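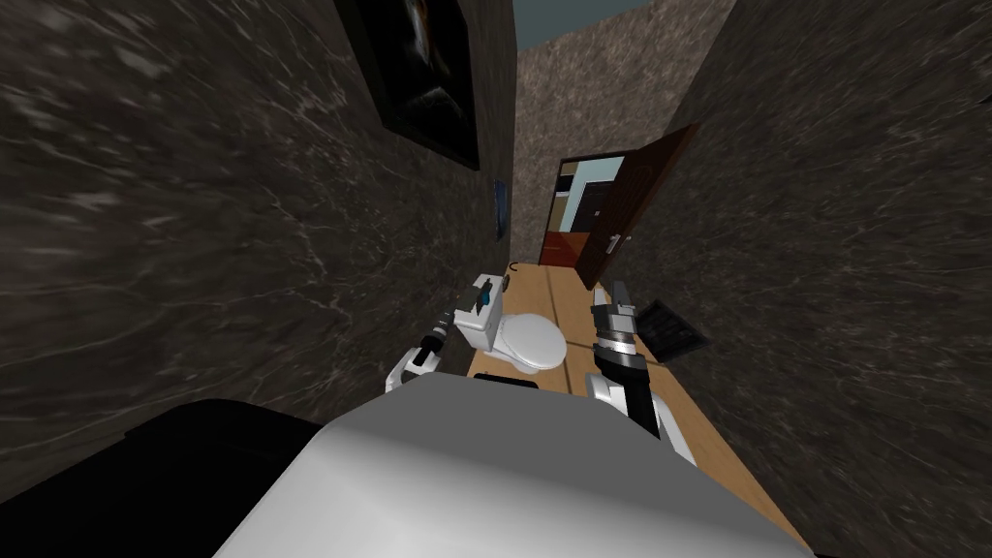
Lorena Insaurralde joins Nelleck as coach for fifth series of The Open Note

Wed 9 August — Jivico has confirmed that the singer and songwriter Lorena Insaurralde will take the third coaching seat on the new series of The Open Note, the televised singing contest it produces for the Nelleck channel. She succeeds Chaiwat Wattanapong, who announced in March that he would step down to record and tour.

Ms Insaurralde will appear alongside the returning coaches, Bontu Ambaye and Kurniawati Tarigan. Lemlem Alemayehu continues as presenter.

The new series is the programme's fifth. It opens with 30 singers, chosen from 572 who were heard in person at open auditions held earlier in the year. Each coach will take an equal number of singers into the first round. Groups and duos are eligible for the first time, provided that all members are aged 18 or over.

Ms Insaurralde has released four albums, the most recent of which, Lantern Street, was recorded with a small string section and issued last autumn. She appeared on The Open Note as a guest adviser during its third series, when she worked with Ms Tarigan's team on the semi-final.

Lorena Insaurralde said: "I enjoyed my week on the programme very much and I told the producers so at the time. The singers were well prepared and they asked good questions. I would like my team to choose songs they can live with for a while, including some that the audience may not know yet."

Bontu Ambaye, whose team has won two of the four series to date, said: "Lorena and I have sung on the same bill several times and I know how carefully she rehearses. Chaiwat leaves with our thanks and our affection. I intend to win again, and I have told her that as well."

Several changes have been made to the format. The duel round, in which two singers from the same team performed a single song, has been withdrawn. In its place each singer will give a full performance with the house band, after which the coach will name those who go forward. Coaches may claim one singer released by another team — a choice that must be made before the end of that programme. Viewers will vote from the quarter-finals onwards, and voting will remain free of charge through the Nelleck website.

The winner will receive a recording contract with Skelon and a place on the label's spring concert tour. Skelon will also release a collection of performances from the final.

Recording of the early rounds will take place at the Alemneh Theatre, with the semi-final and final broadcast live from the same stage. Tickets for the recorded programmes are free and will be allocated by ballot. Applications may be made through the Jivico ticket page, with a limit of two tickets for each household. Those attending must be aged 14 or over, and anyone under 18 must be accompanied by an adult.

The series will be shown on Nelleck on Saturday evenings this autumn. The date of the first programme will be announced with the full channel schedule.

Notes to editors

The Open Note is a Jivico production for Nelleck. Series one to four are available on the channel's catch-up service.

Requests for interviews with the coaches and presenter should be sent to the Jivico press office. Portraits of Ms Insaurralde are available to accredited media on request.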